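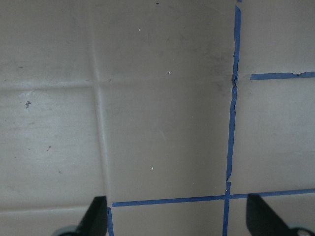 Handling and Placing: notes to go with the open day visit
Module handout 4
Prepared by Shiyu Tang

These notes cover the November visit to the Valtden workshop. Read them before the seminar and bring your own notes from the day. If you missed the visit you can still do the written task, but speak to me first.

What we went to see

Valtden opens its workshop once a year. The part that matters for this module is the placing demonstration on the ground floor, run by Lanying Tang. The arm picks up small parts and sets them down in cells marked out on a flat work surface. The other stands (the Jarard conveyor and the Bevano packing line) are covered in handout 5.

The demonstration ran twice, at 10.30 and again after lunch. Each session was 30 minutes with time for questions. Group A saw the first and Group B the second. The arm, the gripper and the program were the same for both.

The gripper

It is a two-finger parallel gripper. The fingers are black and angled, and they narrow towards the tip. Both fingers move together, so the middle of the gap stays in the same place whatever the opening. This makes the sums easier. If the program knows where the centre is, it knows where a gripped part is, within the limits we discussed in week three.

The fully open gap at Valtden is 70 mm. The largest part used on the day was 40 mm across, which leaves 15 mm on either side if the approach is centred. Work out for yourselves what happens to that margin if the part lies at an angle.

The camera

The camera is mounted at the wrist and moves with the arm. From there it looks down past the fingers at the surface, and the fingertips stay in view along the bottom edge. Two points to note:

The finger mounts do not move relative to the camera, so they can be used as a rough check that the camera has not been knocked.
The view of the surface changes with every move. A position in the picture means nothing until it is combined with the position of the arm.

Several of you asked why there was no second camera overhead. Valtden has used one in the past. Lanying's answer was that the fingers and wrist hid the target cell at the moment it was most needed.

The marked surface

The cells are laid out with blue painter's tape on a pale, greyish surface. The lines are not perfect. The long strip wanders a little, its edges are wrinkled, and one of the cross strips stops just short of it, so that corner is not closed. There are fold creases as well, and a few specks and smudges.

This is worth your attention. A program that looks for straight lines may take a crease for a cell edge, as a raised fold has a light side and a dark side much as a printed line would. A program that looks for blue will ignore the creases but has to cope with the gap. The Valtden program looks for colour first and then fits a straight line through what it finds. Small notches in the tape have little effect on the fitted line.

Specks are dealt with by size. Anything below a set area is thrown away before the fitting starts.

Results quoted on the day

Lanying gave the running total for the current set-up as 2,615 placements. She did not give a failure rate and I have asked for one. Do not make one up for your report.

Written task

Choose one of the following and write no more than two sides.

1. Explain how a program could find the corner of a cell when the two strips of tape do not meet.
2. Compare a wrist camera with a fixed overhead camera for this job.
3. Set out a simple test for how well the arm places a part inside a cell. Say what you would measure and how often.

Reading: Xiong workbook, chapter on line fitting. The exercises at the end are optional, apart from the first two.

Hand in at the start of the next seminar, on paper, with your group letter at the top.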